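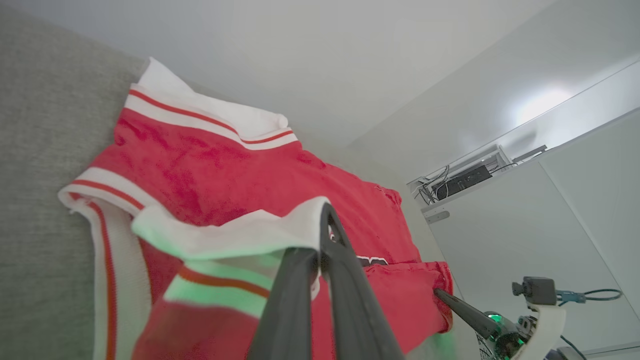 Red jersey with the white and red striped trim.

Hi all, quick catch-up on the Purnberg documentary for October! We've got 26 interviews in the can, and the Huvesell people finally cleared the concert footage (all 68 minutes of it, I nearly cried). The preview clip had 2,057 views by lunchtime, mostly from fans arguing about the haircut.

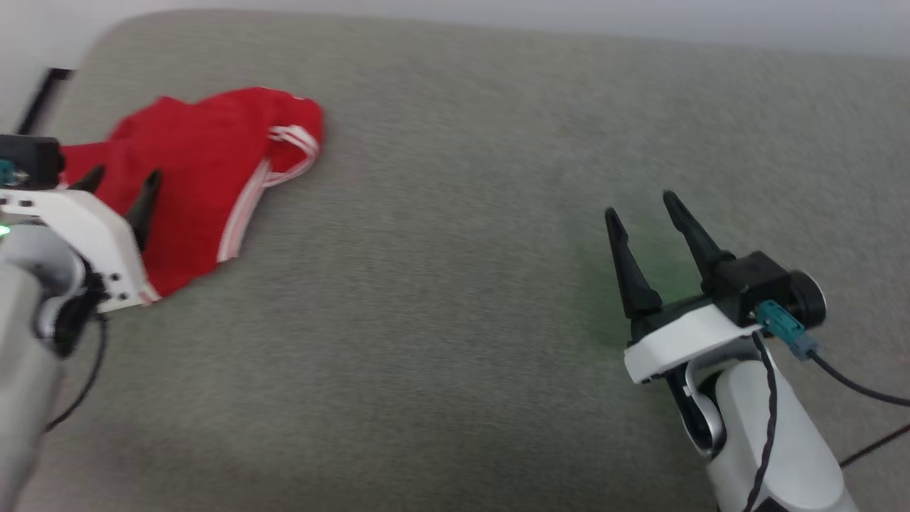 Music rights are still the headache. Laaksonen wants another look at 3 songs before they sign, so I've moved up to a week of editing into next month. Budget's fine otherwise. Next payment can go to the Prukano account as usual, please!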